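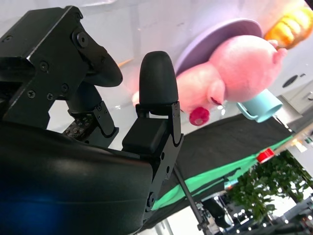

Stidura demo collection — progress note for February

Short one this month, sorry, writing between sessions.

Where we are: 585 demos recorded by remote control, 217 of them on the two-arm table setup. Rest are the older single-arm stuff from before the move. Hand guiding is parked for now. Moving both arms by hand needs two people and the starts came out jerky, so everything new goes through the Provex handsets.

Task list is down to 4. Plush toy onto plate, mug next to plate, toy food onto plate, clear the plate. Plush toy is by far the slowest. It squashes, it rolls, the operator can't feel how hard they are squeezing. New people close way too early and push it across the table instead of picking it up. We now give everybody a half day of practice before we keep anything they record, and that has helped alot.

Changed the starting layouts too. Old ones were too tidy, everything upright and facing the operator. Now toys can start on their side, and things that don't belong to the task stay on the table as clutter.

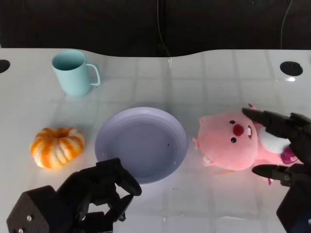

Both arms get recorded even when only one is doing the work. Makes files bigger but Cruzado asked for it, and it means we can reuse the same sessions for the handover task later on. Head and wrist views are saved together — the clocks drifted apart for 3 sessions, those are thrown out and not in the totals above.

Problems. Lag on the left handset, comes and goes, worse in the afternoon. Glare on the white table washes out part of the head view. Tried dimming the lights, then the wrist views got noisy. Will try a matte cover on Saturday when the room is free.

Money: on plan except operator hours, which are over because of the practice time. Would like to move the unused travel line across to cover it, need your ok in writing.

Next: finish the plush toy set, start on handover, send the first batch to Ornero for training. They want the failed tries labeled seperately, so that goes first.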